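Gym floor staff and automation – anyone else?

rackrat76
Posted 2023-11-07
I work the floor at the Lurkham gym. In January management put in Nillach, which does check-in, class booking and the opening checklist. Front desk went from four people to one and a tablet. The rest of us were told we'd be "freed up for members." I have been freed up to put weights away.

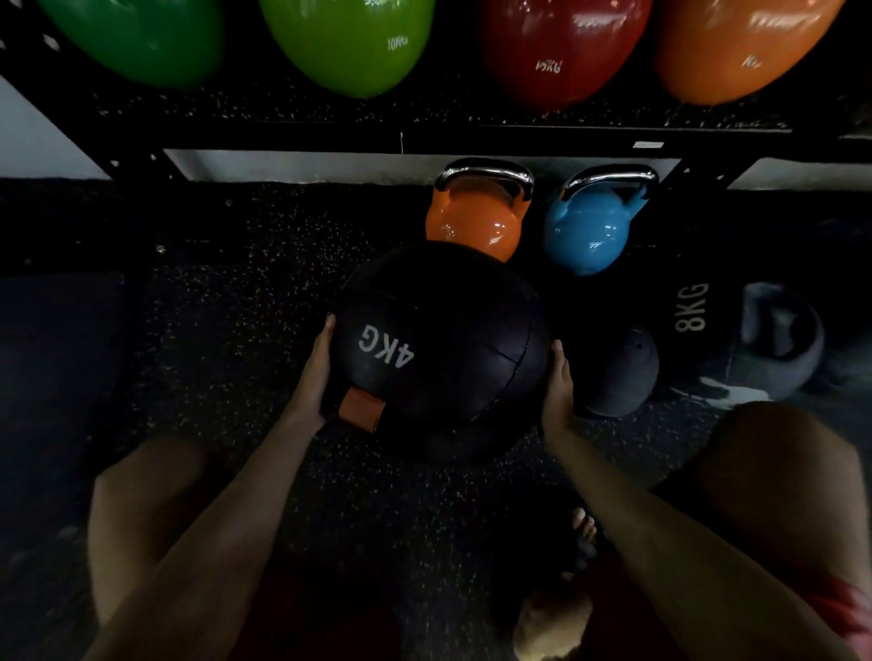

By closing time the medicine balls have migrated and the kettlebells have formed new alliances. Nillach sends me a reminder to re-rack every 200 minutes whether anything has moved or not. If I don't tap Done, it tells my manager.

plornum_fan
We have Plornum at our place, same idea. I like it? I used to spend half my shift resetting passwords for people standing next to a treadmill. Now I get to coach.

rackrat76
You got the coaching. We got the tapping.

deskdweller
Former front desk, Sheehan branch. Glad you like it, plornum_fan, but those password resets were my hours. Also I knew when somebody's hip was bad. The tablet says Welcome Back to everyone, including a guy who'd canceled.

plornum_fan
Fair, but that's your managers cutting shifts. The software didn't fire anybody.

deskdweller
It did print the schedule with my name missing.

lowbar355
Can it pick up a 4 kg ball yet? No? Then rackrat has a job till it can. Ask for a raise now.

rackrat76
Asked. There's a form for it in Nillach. Status is Pending.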